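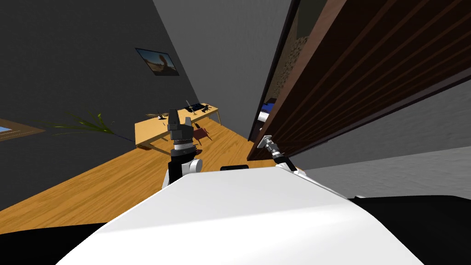 3.2 What people did with the worn-out linens

I should say up front that I came into this part of the study with a bias. I've been turning old pillowcases into aprons and drawstring bags since I was a teenager, and I assumed most people who sew at home do the same. So when I wrote the household questionnaire I gave reuse a whole page and gave throwing things out a single line at the bottom. That was a mistake, and a few people in Hostham wrote in the margins to tell me so.

We ended up with 578 items logged by the two sewing groups, Hostham and Truscombe. An item could be a sheet, a tablecloth, a dish towel, a curtain panel or anything else flat and woven that the owner had decided was past its first life. Clothing was left out on purpose, since it brings in fit and sentiment and all kinds of things I didn't want to untangle (Mahlangu's earlier study of shirts covers that ground and does it well). I did let in one quilted bed jacket because its owner had already taken it apart and was calling it yardage.

Each person kept a notebook and wrote down three things: what the piece was, what was wrong with it, and what they made. I asked for fabric content too, but after years of washing most of the care tags were unreadable, so I stopped pushing for it. If you're planning something similar, get a snip of each fabric and do a burn test yourself. You'll save a lot of back and forth.

The biggest group by far was bedsheets that had gone thin down the middle. The old fix is to cut the sheet in half lengthwise, flip the good outer edges to the center, join them with a flat seam and hem the new sides. I love this fix! Hardly anyone used it. When I asked why, the answer was nearly always the same — they didn't want to sleep on a seam. They cut the strong edges off instead and used them for pillowcases, quilt backing or bias tape, and the thin middle went to the rag pile. Truscombe people were much more likely to make bias tape than Hostham people, and I put that down to Sipho Adams, who taught a binding class there while the notebooks were still going around. I can't separate his class from anything else that differed between the groups, so please read that comparison loosely.

Tablecloths were a different story. A tablecloth usually gets retired over a stain, with the rest of the cloth still perfectly sound, and 121 of our items were stained and otherwise fine. Napkins were the favorite project, cut around the spot. A smaller number were dyed whole, mostly in dark blue, and a few were embroidered over the stain. I had one long, happy phone call with a Hostham member who had covered a gravy mark with a line of geese and then had to add more geese on the other side to balance it.

Curtains gave us the most trouble. Sun damage doesn't always show until you pull on the cloth, and several people cut and sewed an entire tote bag before the fabric split along a fold. In the September follow-up I asked everyone to tug-test first, both ways of the grain, near the top hem and again near the bottom. Complaints about splitting dropped off after that, though fewer people were working with curtains by then, so I won't lean on it.

Figure 2 shows the items sorted by fault and by final use, using the Cukik categories with "household rag" split off as its own group. I went back and forth on that split. A rag is a real use, and some of these were hemmed and lovely, but lumping them in with napkins made the chart very hard to read. The notebooks were closed on 4/9/21, and anything finished later than that is left out, including my own two aprons.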